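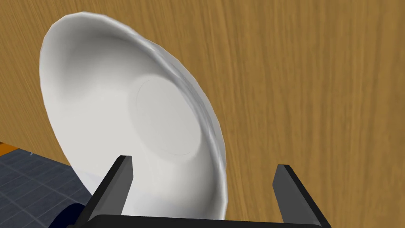

7.4 Tilted or slipping plate during a simulated pick

This section applies to the Nurkik two-finger gripper running in the Dimivley simulator. It covers the fault in which a plate rotates between the fingers after closing. The fault is reported as GRIP TILT in the event log. On some cells it is preceded by GRIP WIDTH LOW.

CAUTION: Do not export a program to a physical cell while GRIP TILT is active or has been cleared without a re-run. A ceramic plate dropped from transfer height will break, and fragments can enter the finger guides.

Before you start

You need operator rights or higher. Save the current run under a new name. The simulator overwrites the contact record each time the run is restarted, and the record cannot be recovered afterward.

Stopping the run

1. Press Pause. Do not press Reset. Reset opens the gripper and returns the plate to its start pose.
2. Open the Contact tab and select the wrist view.
3. Check that both fingers are listed. If only one finger is listed, go to 7.5, Single-sided contact.
4. Write down the tilt angle and the finger gap.

Note: The limit for tilt is 15 degrees from the commanded pose. A plate may be picked at a steep angle on purpose. The fault is raised on the difference between commanded and measured pose, so a steep plate alone does not trigger it.

Finding the cause

5. Compare the finger gap with the rim thickness in the part file. If the gap is more than 2 mm larger than the rim, the fingers have closed on the sloping wall and the grasp point is too far in. Continue with step 8.
6. If the gap is correct, open Part > Surface and read the friction value. Part files imported from Oddale libraries carry no friction value and load as zero. Enter the value for glazed ceramic from Table 7.
7. If the gap and the friction value are both correct, check the grip force. The default of 40 N is suitable for dinner plates. Lower settings carried over from a glassware program are a common cause of this fault.

Correcting the grasp point

8. Select Edit grasp and move the grasp point outward until the marker sits on the rim.
9. For plates with a wavy or scalloped rim, turn on Follow rim. With this option off, the planner treats the rim as a plain circle and may place one finger over a low spot.
10. Set the closing speed to Slow.
11. Select Apply. The grasp marker changes from red to green.

CAUTION: Do not clear the fault by raising the tilt limit. The limit is shared by all programs in the cell, including those that handle full dishes.

Testing the correction

12. Restart the run from the approach point.
13. Let the arm lift the plate and hold it. Watch the tilt reading through the whole lift.
14. Repeat the pick 7 times. All picks must finish with no GRIP TILT entry in the log.
15. Save the program and clear the fault with Acknowledge.

Note: If the plate passes through a finger or the table surface during the test, the collision mesh is damaged or missing. Rebuild it under Part > Mesh before changing any grip settings.

If the fault returns

Export the contact record and the part file together and send both to Kwak technical support. State the simulator version, the finger type and the readings from step 4. Leave the program locked until a reply is received.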